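We use cookies to remember your language and region. Accept all / Manage settings

Section 4. Setting up matches in Hundow Court Manager

This section covers creating a tournament draw, assigning courts and starting a match on the umpire's tablet. Complete Section 3 (Installing the Gamage base unit) first. The base unit must be powered on and show a steady green light.

4.1 Creating the draw

1. Sign in to Court Manager with your organizer account.
2. Select Events, then New Event.
3. Enter a name for the tournament. The name appears on the public scoreboard, so check the spelling.
4. Choose the draw type: Knockout, Round Robin or Qualifying plus Main Draw.
5. Enter the players by hand or select Import and pick your entry list. Lists must be saved as CSV files with one player per row.
6. Mark the seeded players. Court Manager places seeds first and fills the remaining places at random.
7. Select Preview. If the draw is correct, select Publish.

Note: An event can hold up to 200 players. Larger events must be split by category.

Caution: Once a draw is published, redrawing it erases all court assignments. To replace a player who withdraws, use Lucky Loser or Walkover from the match menu.

4.2 Assigning courts

1. Open the event and select Order of Play.
2. Drag each match to a court. Matches that still depend on an earlier result are shown in gray and can be assigned as "followed by."
3. Set a start time for the first match on each court. Later matches need no time unless you want a "not before" time, for example 2 p.m.
4. Set the minimum rest period for players entered in both singles and doubles. The default is 73 minutes. Court Manager shows a yellow flag if a player is scheduled inside that period.
5. Select Send to Courts. Each Hera tablet shows its list of matches once it has received the update.

Note: The yellow flag is a warning only. It does not stop you from sending the schedule.

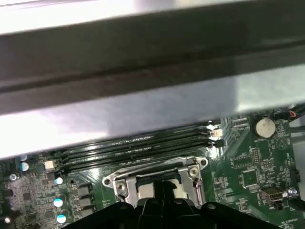

One organizer wrote to us that the yellow flag stayed on after a doubles match was moved to the following morning, and that it went away only when the order of play was closed and opened again. This is expected in the current version. Flags are recalculated when the page loads or when you select Check Conflicts.

4.3 Starting a match on the Hera tablet

1. Turn on the tablet and wait for the court number to appear in the upper corner.
2. Tap the match at the top of the list.
3. Confirm the names of both players or pairs.
4. Choose the scoring format. For best of three sets, tap 3 Sets. For a match tiebreak in place of the final set, tap 2 Sets + MTB.
5. Record the winner of the coin toss and their choice of serve, receive or side.
6. Tap Warm-up. The five-minute clock starts at once.
7. Tap Play when the first serve is ready to be struck.

Caution: The scoring format cannot be changed after the first point. If the wrong format was chosen, tap Abandon Setup before play begins and start again from step 2.

4.4 Correcting a score

1. Tap Undo to remove the last point. You can go back as far as the start of the current game.

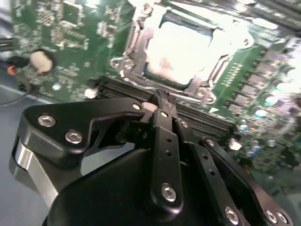
2. To correct an earlier game, tap Menu, then Edit Score, and enter the four-digit supervisor code.
3. Enter the correct game score and confirm the server.
4. Tap Save. The Sulier scoreboard updates on its own.

Note: Every correction is stored in the match log with the time it was made. The log can be exported after the match but cannot be edited.

4.5 If the tablet loses its connection

Keep scoring. The tablet stores points and sends them when the connection returns. Do not restart the tablet during a game.

The range of the base unit is 165 feet in open air. Walls, metal fencing and covered stands reduce this. If a court drops out often, move the base unit closer to it or raise it above head height, then repeat the signal test in Section 3.

Continue to Section 5, Publishing results.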